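Category: Robots & Automation > Visits and open days

Open day at Fliltum in Kotholm, my notes (and a question about the two arms)

zofie_h wrote:
I promised in the other thread to write something after the open day, so I am doing it now, before I forget the details.

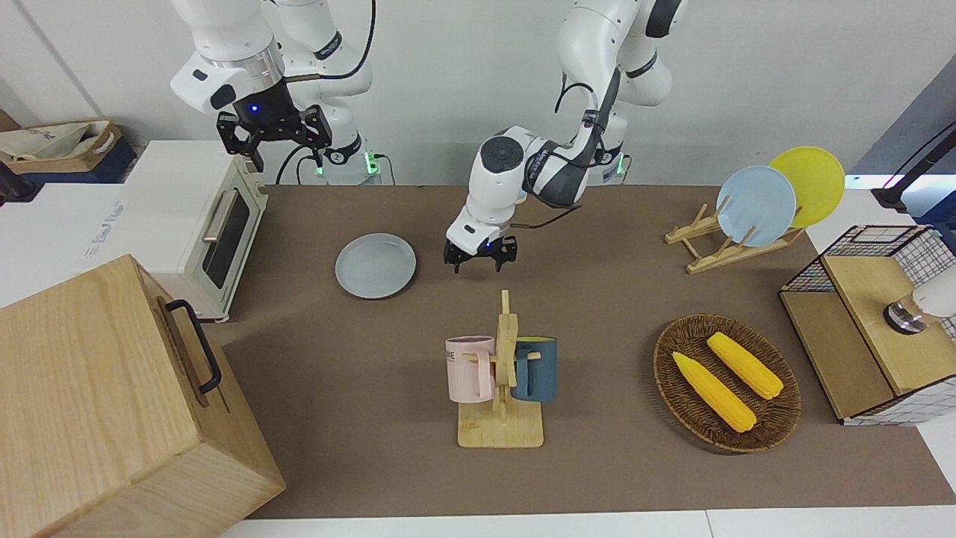
We were a group of 6 from our evening course, and the bus from Zolau was late, so we missed the welcome speech. The kitchen station was the one where I stayed the longest. It has two white arms which come over the table from the back, and each has a black gripper with two fingers. The engineer explained that they use normal household things on purpose. The mugs hang on a wooden mug tree, the plates stand in a dish rack, and there is a basket with two corn cobs.

The task I saw was to take a mug from its peg and put it on the table. I watched 4 tries. Three were good. In the other one the handle stayed on the peg and the engineer pressed stop. He was not embarrassed at all, and I liked this.

My question: why do they need two arms, if one of them waits most of the time?

Žofie Hrnčiar

holub wrote:
Thank you for the report. For mugs you are right, one arm is enough. The second one is useful when something must be held, for example when you open an oven door and the oven wants to slide. Did they show the toaster oven?

zofie_h wrote:
No, not while I was there. It stood on the left side the whole time, and I did not think to ask.

gantry_dad wrote:
Sorry, but I was there too and I was less impressed. Three out of four is nothing. At my work a gripper that drops one part in 500 gets a ticket the same morning. They should say this to the visitors, because people went home thinking that the dishes are solved.

holub wrote:
You compare two different things. Your parts come in a fixture, always at the same place. A mug on a peg can be turned a little to any side.

gantry_dad wrote:
Then turn the mug in front of the public and let us see. When I asked, they said "maybe later."

zofie_h wrote:
In my group a boy asked the same and they allowed him to turn one. It was one of the good tries. Maybe you came at a busy hour? But I agree with you about the poster at the entrance, it promised too much.

gantry_dad wrote:
OK, that I did not see. Point for them. The poster was terrible.

zofie_h wrote:
The next visit is in January. I will ask about the oven and write here again. Bring warm shoes, the hall has a cold floor.

Comments

petra.m: Is it possible to come with children? My son is 9 and he asks every day.

zofie_h: There were many children. They must stay behind the yellow tape on the floor.

old_relay: I would like to know how long it takes for one mug. A video would be good.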